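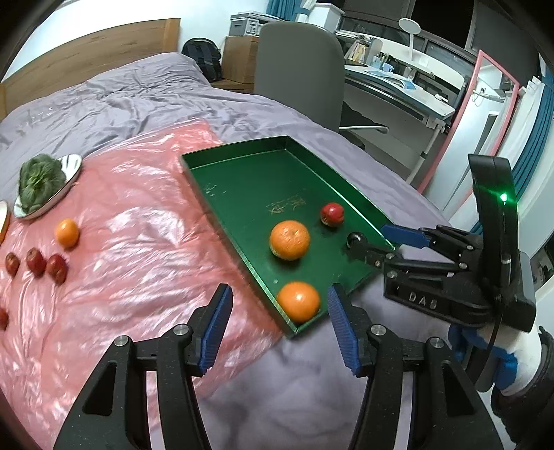

Chez moi le tri des fruits se fait sur le lit. Oui, sur le lit ! La cuisine est minuscule, le plan de travail est toujours pris, et le lit c'est la plus grande surface plate de l'appartement. Je rentre du marché, j'étale une bâche en plastique sur la couette (une fine, de celles qui se froissent et se replient dans un tiroir) et je vide les sacs dessus.

Ensuite je prends un plateau en métal à rebords. Les rebords comptent, une orange ça roule, et j'en ai retrouvé une sous l'armoire en juillet, je vous passe les détails. Sur le plateau je mets ce qu'on mangera dans les 3 jours : les fruits mûrs, les oranges un peu molles, la pomme qui a pris un coup. Le reste attend sur la bâche puis part au frais.

Les légumes à feuilles, je les pose à part sur une assiette, jamais en vrac avec les pommes. Les pommes dégagent de l'éthylène et les feuilles jaunissent à vue d'œil. Même chose au frigo : deux bacs séparés, et un torchon propre autour de la salade.

Pour la bâche : un coup d'éponge avec une goutte de Clenska, 30 minutes sur le dossier d'une chaise, et on plie. La mienne a tenu tout l'hiver.

Commentaires (3)

Hjalti Hafstein : Sur la couette, ma femme me tuerait. Mais l'idée du plateau, je prends.

Adalberto Rangel : Et les bananes, vous les mettez où ?

Radosław Nowicki : Les miennes sont suspendues à un crochet, elles tiennent bien mieux.

À lire aussi
Ranger une cuisine sans placards
12 usages du vieux torchon
Détartrer la bouilloire au vinaigre

Ce site utilise des cookies pour mesurer son audience. Accepter | Refuser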